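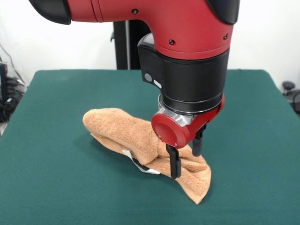 Towel Folding with One Arm: Bench Tips

Updated Fri 21 May

These notes cover the single-arm towel folding method used in the Mosau trials. They are written for anyone setting up the same task on a tabletop arm with a two-finger gripper. Most of them also apply to washcloths and dish towels. They do not apply to shirts, which need a second contact point.

1. Covering the table

Use felt. Bare laminate lets terry cloth slide when the arm drags a hem, and the fold line ends up wherever the friction was highest. Stretch the felt tight and fix it on the underside of the table. Wrinkles in the felt are easily mistaken for a towel edge by the segmenter.

Pick a felt color well away from the towel color. Dark green under tan works. White towels also work on dark green, but gray towels need the threshold lowered. Brush the felt between sessions. Terry sheds, and lint builds up fastest in the middle of the table.

2. Preparing the towel

Wash new towels twice before the first run, without fabric softener. Softener flattens the loops and changes the grip. Fang, the folding policy, was trained on washed towels only and drops new ones more often.

Leave the care label on. It was cut off in the first batch, and those runs had to be kept separate from the rest. The label gives the vision model a fixed point on the hem, and it helps tell one long side from the other when both are visible. If the label is folded under, the policy falls back on corner shape.

3. Starting state

Each run starts from a crumple. Pick the towel up by any point, hold it 300 mm above the felt, and release. Do not arrange it afterward. A towel that lands off the table is dropped again and not logged.

Hand-made crumples look random but are easier than dropped ones. People tend to leave a corner on top.

4. First grasp

The policy looks for a ridge of cloth, lowers the open fingers over it, and closes. Points to check:

Approach straight down. A tilted approach pushes the ridge over before the fingers close.

Let the fingertips press lightly into the pile. Stopping short catches only loops, and the loops pull out on the lift.

Take one fold of cloth, two layers at most. With three or more layers the towel comes up as a bundle and cannot be opened by shaking.

Keep the closing speed low for the last part of the travel. Fast closing squeezes the fold out from between flat pads.

If the pads are smooth, scuff them with fine sandpaper. Rubber sleeves hold better but do not release cleanly, and the towel follows the fingers back up.

5. Lift and regrasp

Lift partway first and stop. Leave part of the towel resting on the felt, where it acts as an anchor and keeps the cloth from spinning under the gripper. Take the second camera reading at this height. Loose corners tend to hang clear of the bundle here, and a hanging corner is the best target for the next grasp.

Set the towel down away from the target corner, open, move, and grasp the corner itself. Repeat until two corners on the same short side have been found. The limit is 19 grasps per run. Runs that reach the limit are scored as failures even if the towel is nearly flat.

6. Flattening

Drag the held corner toward the edge of the table at a low height. Do not lift and fling. Flinging was tried with Perkley, the earlier controller, and it worked on thin dish towels but left heavy terry folded over on itself.

After each drag, press the fingers closed and sweep once across the largest remaining bump. More than one sweep moves the whole towel.

7. Folding

Fold short side to short side, then repeat. Place the hem slightly inside the lower hem, since terry is thick enough that an even placement ends up hanging over. Release with the fingers touching the lower layer. Releasing from above lets the top layer curl back.

8. Results

The set used for these notes is 1309 logged runs on terry towels. Of these, 152 were failures. Most failures came from the first two grasps, with three or more layers in the fingers. Failures in the folding stage were rare and mostly involved the thickest towels.

The partial lift in step 5 made the largest difference. With a full lift, the bundle turned under the gripper and the corner seen by the camera was no longer in the same place when the arm moved. Slower motion reduced the turning but made each run longer without fixing the grasp.

Label position had less effect than expected. Towels with the label hidden at the start took more grasps but finished at nearly the same rate.

9. Common problems

Towel sticks to the felt. The felt is new or has been brushed against the nap. Wipe it with a damp cloth and let it dry completely.

Fingers close on felt. The table height is wrong in the setup file. Measure again after any change of covering, including a change of felt supplier.

Corner detected where there is none. Usually a pointed flap from a diagonal crease. Raise the confidence setting or wait for the second reading.

Gripper reports a grasp but the cloth stays down. Lint on the pads. Clean with alcohol and a lint-free wipe.

Policy repeats the same grasp. The crumple is too round and has no clear ridge. Allow the recovery sweep to run. Do not reach in while the arm is enabled; stop it first.

10. Settings kept in Avow

The following are stored in Avow with each run and should not be edited afterward: towel ID, wash count, felt ID, pad type, drop height, grasp limit, and table height. Room lighting is stored as a plain text note. Use the same wording every time or the search will not find it.

Pad wear is not stored automatically. Enter it by hand when the pads are changed, along with the side they were fitted on. The left and right pads wear at different rates and should be replaced as a pair.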